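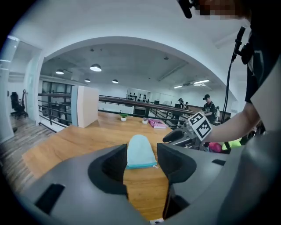 The Vekwood Robotics Club has spent its summer session on a problem most of us solved in kindergarten, which is how to work a zipper. Members have been putting in their hours with hand-held grippers at the long wooden table on the mezzanine, where the opponent is a mint-blue fabric pouch with a small silver zipper pull and, as far as anyone can tell, no interest in robotics. The pull is the hard part. Two rubber-lined fingers are fine for a pouch and generous for a book, but a zipper pull asks for manners.

Club lead Ljubica Stan has set a goal of 354 clean demonstrations before the Plundcombe student meet in January. As of 2020-07-16 the log stands at 47, plus a second column headed "almost" that is filling up faster. Mitiku Tesfamariam keeps both columns and does not take appeals. He did allow one attempt in which the zipper opened and the pouch left the table — the rules say nothing about where the pouch has to end up. They will by next week.

New members are welcome, and no experience is needed beyond having owned a pencil case. Dues are still $50 for the year. Sign up with Ljubica, and please trim your sleeves or roll them, as the zipper has already eaten one cuff.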